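Edge-glued board

An edge-glued board is a flat piece of solid wood made by joining narrower strips side by side along their long edges. It is one of the oldest ways of getting a wide surface out of trees that are not very wide themselves, and people still use it for tabletops, shelves, bread boards and the lids of chests.

The strips are planed straight, spread with glue and held in clamps until the joint has set. Many makers like to turn every other strip over, so that the growth rings curve up in one and down in the next – an old habit, and one that woodworkers will happily argue over for a whole evening. In the village of Stalladthorpe, boards were once pressed with wedges in a heavy frame, and 7 of these frames are still kept in the old Esquivel workshop.

Maple, beech and birch are common choices for kitchen use, as their grain is fine and close. Strips cut from different logs seldom match perfectly in color, and some buyers are very fond of the darker bands that result.

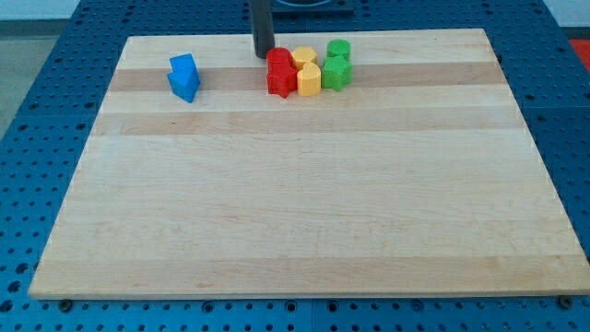

Wood moves across the grain as the air grows damp or dry, so a wide board needs a little room at its sides when it is fixed to a base. Slotted screw holes are the usual answer.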